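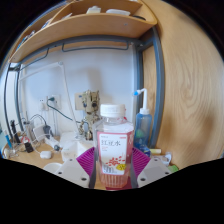 Item 2: red bean water, white cap, pink-bordered label

Bistia House residents meeting, 5 March 2018, kitchen end of the 2nd floor
Started late, 11 present. Last minutes ok, no changes.

1. Shared drinks money. 141 left in the tin after the Dratbridge order. Agreed to carry it over, no new collection till April.

2. Red bean water. Keep it or drop it? Long talk. Half the room likes it, others say too sweet, one person has never opened theirs. Vote 6 to 5 to keep. Smaller order next time. Open bottles go in the fridge with room number on the cap, not left on desks overnite.

3. Desk shelves. Things stored up top keep getting knocked down. Please no drinks on the upper shelves. Cables to be tied back. Hooks under the shelf are for bags and headphones, nothing heavy. Trondison quoted 450 for extra shelving, too much, ask again.

4. Recycling. Bottles rinsed, caps off, labels can stay on. Bin by the stairs is for paper ONLY. Tymoshchuk pickup moves to Thursdays.

5. AOB. Kettle needs descaling. Sombody has the good scissors, please return to drawer.

Next meeting in April, date to go on the door.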